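Tea at the white table: a morning with Inês Seixas

September 10, 2018

I'd been told to bring slippers. It was the only instruction in Inês Seixas's email apart from the door number, so I packed my old tartan pair, feeling a bit daft, and then stood in her hallway while she looked me up and down and laughed. "Oh, I meant if you get cold feet! The floor's stone. But those are lovely."

Inês runs Carrilho, the little supper club and cookery class that half the people I know seem to have been to (or are on the list for). I wanted to talk to her about her table. Not a normal thing to travel for, I grant you, but I've been writing about the furniture people live with for a while now and hers kept coming up. Everybody who goes to Carrilho comes home talking about the food and then, a few minutes later, about the big white table.

"People stroke it," she said, filling the kettle. "They come in, they put their bag on the floor, and they run a hand over it. Grown men. Tomás does it every single time and he's been coming for six years."

Tomás is Tomás Neves, who helps on class days and was at the sink doing something patient to a colander. He raised a wet hand and didn't argue.

Before the white one there was a dark table, her grandmother's, with turned legs and a drawer that jammed. Inês cooked and ate and did her accounts on it until she moved to this flat, when it wouldn't go up the stairs. They tried it upright, they tried it upside down, and in the end it went to a cousin. "I cried in the van. Then I got here and had nothing to eat off, so I had a tray on my knees from July until the leaves came down. I was so fussy! I went to every shop. Everything was brown, or it was glass, and I don't want to see my own knees while I'm having soup."

The one she has now she found through Mareike Wegener, a friend of a friend who was clearing out a studio and wanted it gone by the weekend. Did she love it straight away? "No, I thought it looked like a dentist's. It was so blank. I put a cloth on it for the first month, then I spilled beetroot on the cloth and took it off to wash and just never put it back."

What changed her mind was the light. The kitchen has one good window, and as the morning goes on the shadows creep over the table, soft grey bands with no proper edge to them. She says she can tell when it's time to start lunch by where they've got to. I asked whether that was really true and she said mostly, and then that she also has a clock.

We got on to rules, because I'd heard there were rules. There's one, it seems, and it's that the table gets cleared completely between jobs. You finish the chopping, everything goes, you wipe it down, and then you can start on the pastry. At home I push things along to one end until they fall off, so I asked how on earth she keeps it up.

"Trays," she said. "I'm very boring about trays. If you've got a tray with a low side, you can put the salt and the oil and the spoons on it and it all goes off in one lift. If they're standing about by themselves you'll find a reason to leave them. I would! I'm not tidy, I've just got trays."

Her favourite came from Edeltraud Imhof, who taught her to make noodles and apparently couldn't bear to watch her carrying eggs one at a time. It lives on the table most days. Next to the cooker there's another for things that are hot, and there's a third in the bedroom that she would rather I didn't mention, as it has 41 hair clips on it. (She counted them for me. She was quite shocked.)

Pastry is where the table really earns its keep. She rolls straight on to it, flour and all, and says that on a white top you stop judging the flour by eye and start doing it with your palm. "You can't see it, so you have to feel it. The beginners hate that, and by the end of the class they've all got it." The cleaning is a scraper first, then a cloth with warm water, then a dry one. No sprays. She did try a cream cleaner once and it left a dull patch that bothered her for weeks, although when I asked her to show me where, she couldn't find it. Tomás came over to help look. He couldn't either.

I asked what she'd do if it got a really bad stain, one that wouldn't shift. She thought about this for a good while, longer than I'd expected, with both hands flat on the top.

"I'd sit there," she said. "I'd have my dinner on top of it and put everybody else at the clean end."

Then she went off to find the biscuits, and I had a quick stroke of it myself while she was out of the room.
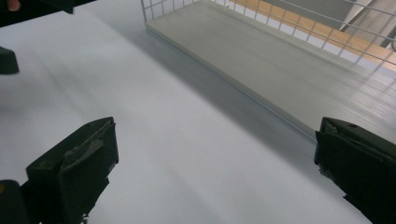 The white table at Carrilho, with the shadow lying across it.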